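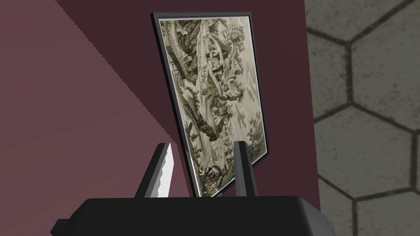
Gorazd Nikolovski pregunta, con toda la razón del mundo, si de verdad hace falta que un robot sepa sujetar un cuadro cuando en el club todavía no hemos logrado que alguien devuelva el destornillador de estrella a su cajón. Gorazd, lo del destornillador está en la lista. Va detrás del cuadro.

Trucos de taller para el equipo de pinza (simulación y banco)

Los vamos apuntando según nos equivocamos, así que el orden es el de los disgustos.

Agarrar por abajo. Un cuadro con marco fino se deja coger por la parte inferior, con un dedo a cada lado. Cerrad despacio. En el simulador el vidrio nunca se rompe, lo que ha creado en algunos compañeros una confianza que luego pagamos en la tienda de marcos.

La inclinación. Si el cuadro sube torcido, no corrijáis girando la muñeca a lo loco. Abrid, bajad, centrad y repetid. La tentación de enderezarlo en el aire es muy humana y da unos resultados espantosos.

Fricción. El valor que trae por defecto la escena de Troltine es optimista, por decirlo con cariño. Bajadlo hasta que el cuadro resbale y subidlo un poco desde ahí. Apuntad el valor en la libreta, en la libreta de verdad, no en la mano.

Lanzar muchas pruebas. Para la fase de Cokulel dejamos 1,000 intentos corriendo por la noche. Antes de iros, haced 20 y miradlos. Quien se saltó este paso en julio sabe quién es y trajo bizcocho para compensar.

Limpieza de las almohadillas. En el banco, un paño de microfibra apenas húmedo y a secar. Nada de alcohol en la goma hasta probarlo en una esquina. El limpiacristales tampoco: deja una película y el marco sale como una pastilla de jabón - lo hemos comprobado con entusiasmo.

Cuadros para practicar. Usad marcos ligeros de mercadillo y cambiad el vidrio por una lámina de plástico transparente. Forrad el canto con cinta de carrocero, que se quita sin dejar pegote si no se os olvida allí medio curso. La caja de marcos que donó Delić está debajo del banco largo, junto a los cables que algún día ordenaremos.

Al colgar. Dos ganchos separados aguantan mejor la puntería del brazo que uno solo en el centro. Comprobad el nivel con el brazo ya retirado. Si apoyáis el nivel mientras la pinza sujeta, medís la pinza.

Turnos. Cada grupo de 4 tiene el ordenador bueno unos ocho días antes de la prueba Gokitz. El otro ordenador también funciona, a su manera, y calienta bastante bien el aula.

El destornillador de estrella sigue sin aparecer. Tiene el mango mordido.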